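How to Keep a Folding Fan
Paper fans get bought on a whim and put away badly. A little care makes them last. 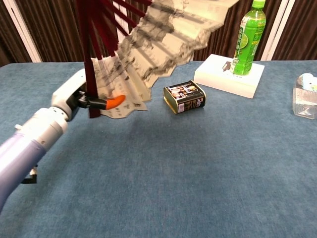

Should a paper folding fan be stored open or closed? Closed, in nearly every case. The pleats were set when the leaf was made, and the leaf rests best along those same folds. A fan left open for months on a shelf collects dust in every valley, and the paper slowly loses the habit of closing.

Most people who own a folding fan did not set out to own one. It came from a gift shop or a relative's drawer, or it was handed out at a wedding in hot weather. It gets used for an afternoon and then goes into a bag with keys and a hairbrush. By October it has a torn pleat and one bent rib, and it ends up in the trash.

Painted paper fans deserve better than that. An ink landscape on cream paper, with mountains and leaves put down in a few loose strokes, is a small picture that happens to fold. The black and gray may look faded to someone used to bright printed fans, but ink wash is meant to range from dark to very pale. What you want to watch for is yellowing at the top edge, where hands and light get to it first.

Opening the fan

Hold the pivot end in one hand. With the other, ease the top guard stick away from the rest and let the ribs follow a few at a time. The guards are the two outer sticks, thicker than the ribs between them, and they take most of the handling. The one-handed flick that looks good in movies is hard on a paper leaf. The strain goes to the first and last pleats, where the paper is glued to the guards, and that is where most tears begin.

If the leaf sticks partway, stop and look. Usually a pleat has folded the wrong way. Press it back along its crease with a clean fingertip and try again.

Closing it

Closing causes more damage than opening. Start at one side and gather the pleats in order. Check that none of them has popped outward, then bring the guards together. When the fan is shut, a strip of soft paper wrapped once around the top will hold it. Rubber bands leave a dent and eventually stick.

The work surface

Felt is a good thing to lay on a table before handling fans. It keeps the guards from knocking against a hard top, and small parts don't roll on it. Any plain color will do, though a blue or gray makes pale paper easy to see. Move drinks to another table. One spill will ripple a paper leaf for good, and ink may run.

Boxes and tins

The Stetsiuk shop in Fleltport sells long fan boxes in plain card for 2 dollars each, and they do the job. Look for a box a little longer than the closed fan, so the tip isn't pressed against the end. Tea tins are popular with collectors, but most are too short for anything except a child's fan. They are handy for spare rivets and scraps of repair paper.

Keep the box lying flat in a room that stays fairly dry. A humidity of 40 percent suits paper well. Attics and bathrooms are both poor choices.

Small repairs

A short tear along a fold can be backed with thin Japanese tissue and wheat starch paste. Cut the tissue narrow, apply it to the back, and let it dry with the fan open and lightly weighted. Clear tape turns brown and pulls the surface off when it is removed.

A loose rib is harder. If it has come away from the paper, a trace of paste on the end of a toothpick may be enough. If the pivot is worn, take it to someone who works on fans. Marier, the repair studio on the Over road, replaces a pivot for 100 dollars, more than many fans cost in the first place. For a painted one you like looking at, it may still be worth the money.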